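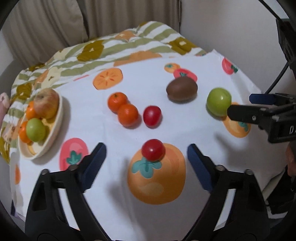 The Groleck Pendetti Student Accordion, 80 Bass

If you have ever tried to buy a first "real" accordion for a teenager, or for yourself after years of putting it off, you know how quickly the choices get confusing. There are toy boxes at one end, there are gorgeous professional instruments that cost as much as a used car at the other, and in the middle there is a great big muddle. The Pendetti is our favorite thing to pull out of that muddle, and we have been selling it long enough now to know its good points and its two or three quirks.

The Pendetti came along as the replacement for the older Irkon, which many of our customers learned on and which still turns up for sale with a sticky register switch and a strap held together by hope. Groleck kept the general shape of the Irkon and the slightly narrow piano keys, but they changed the reed blocks, gave the bellows a couple more folds, and moved the air button to where an ordinary thumb can find it. That last one sounds like a small matter until you have spent an evening hunting for it in the middle of a waltz.

How it sounds

Uliana Lytvynenko plays the demonstration model here in the shop most afternoons, and she describes the tone as "bready," which made us laugh but is really very close. The low reeds are round and warm, the middle has plenty of body, and the top end stays sweet even when you lean on it. The tuning is a gentle musette, wet enough for French and Italian tunes but dry enough that you can sit in with a fiddle and a guitar and not have everybody wincing. If you'd like it drier, Leandro Toledo can retune it on our bench before it ships -- please ask early, as he is usually booked up by November.

The bass side is a bit softer than the treble, and some players do notice it. We think it suits a beginner, who tends to thump away with the left hand and drown out the melody, but if you plan to play for dancing without a microphone, come in and try it first. 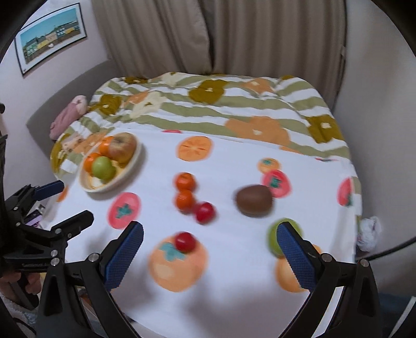 Weight, straps and comfort

The instrument weighs 18 pounds without the case, a good deal less than a full-size accordion with all the trimmings. That is light enough for most teenagers to play standing for a song or two, though we still suggest sitting down for practice. The straps supplied with it are decent and nicely padded. They are on the long side, so smaller players will want the extra holes, and we are glad to punch those for you at no charge. A back strap is sold separately and we wish it weren't, because it makes such a difference to tired shoulders.

Specifications

Treble keys: 34, piano style
Bass buttons: 80
Treble registers: 5
Bass registers: 2
Weight: 18 pounds
Finishes: black, deep red, pearl white (special order)
Included: hard case, shoulder straps, cleaning cloth

Price

$3,761, including setup, a full check of every reed, and one free adjustment in the first year. We do take trade-ins, and an Irkon in fair condition is always welcome. Bring it along or send us a few pictures and we'll give you a figure.

From our customers

"I bought mine in red and my wife says I've been impossible ever since. The switches were stiff for the first few weeks and then loosened up nicely. I'd have liked a better handle on the case." -- Ignacio Bustamante

"My daughter moved up to this from a little 48 bass. It took her a while to get used to the extra rows, but she's playing things now she couldn't have managed before." -- Bianka Sárközi

Lessons and music

Every Pendetti comes with a copy of the Iglesias Method, Book One, which Aitana Alcaraz uses with her own pupils in our upstairs room. It starts slowly, with a lot of five-finger tunes, and then gets going rather suddenly around the middle, so do be patient with yourself there. Book Two is kept in stock at the counter.

Ordering

Black is normally ready to go out within a week of setup. Red can take a little longer, and pearl white has to be ordered from Groleck with a deposit. Please call before making a long drive, so we can be sure the color you want is tuned up and waiting for you.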